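Cords and the shared table – notes, keep to 2 min per section

Hi everyone, thanks to Konrad Wyss for the slot. Start with the question: who has a table at home where everything lands? Hands up. Wait for it.

Mine is the Mondurar story. Short version – 72 desks, one drawer of power strips, all knotted. Don't do the long version, ran over at Kollham.

Main point: the cord is what makes a table messy. Not many objects, still looks full. Next slide.
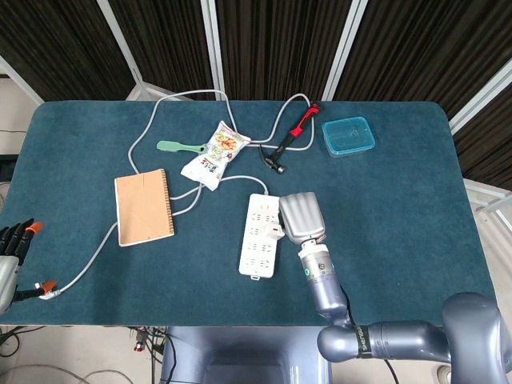
Hammer, notebook, snack packet, one long cord.

Let them look. Ask what they'd move first. Most people say the hammer. Fine, but it has cord looped round the end, so you end up moving the cord anyway. Same with the notebook, cord goes under it.

So order of work: cord first, then tools, then food, paper last. Say it twice. Food never goes back next to tools (Balaskas kitchen, tell it if they're awake).

Then the "where does the strip live" bit. People put it where teh wall outlet is, wrong way round. Put it where you plug things in, then deal with the length. Spare length gets folded and tied, flat loops, not wound tight round the strip. Look for a mounting tab too, like the little white one with the hole at the front end here – a hook on the side of the table might do it, check fit first. And leave adapters pluged in only if they're used daily.
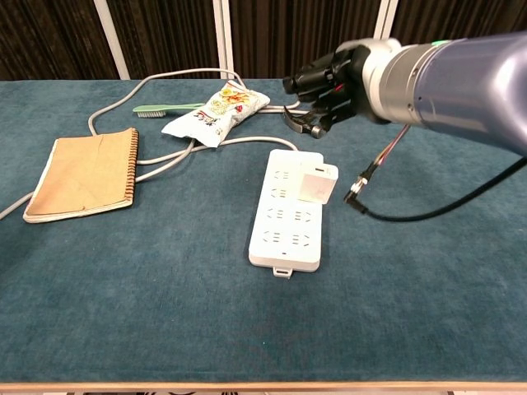 Labels next. Zolleck handout, page 2, pass it round now not at the end. One label at the plug end, one at the strip end. Long cords need both, follow the gray one behind the snack bag and down round the notebook and you'll see why. Masking tape is fine. Pen not pencil.

Questions. If none, ask about phone chargers, always works. Handouts – 100 printed, take one only.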